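4.2 Where the cloth goes, the talk follows

15 min read

Respondents in Candham did not, on the whole, have opinions about tablecloths until we asked. Then they had a great many. Of the 187 households that returned the March questionnaire, most kept one cloth for guests and another for everyone they liked better. Pinheiro's earlier work in Carrilho found the same split, though her informants were more polite about it.

Table shape mattered more than we had expected, and we had expected very little. Owners of round tables reported longer meals and fewer quarrels over who sits at the head. They also reported that no cloth sold locally fits. Square cloths hang in four points, which children pull. Long dining tables had no such trouble, and their owners were insufferable on the subject.

Plain colors won easily. Patterned cloths were described as "busy" by people whose sideboards we had seen.

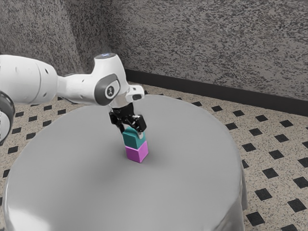 Américo Seixas

Figure 4. Round table with a smooth gray cloth.

Gray deserves a word – it was the color respondents most often chose and least often defended. One called it "what's left when my husband has vetoed the rest." We return to vetoes in Section 5.

Related items
Olga Pinheiro: Napkins and Rank in Carrilho
The Nuravside Sideboard Survey
Who Carves? Seating in Sendance Homes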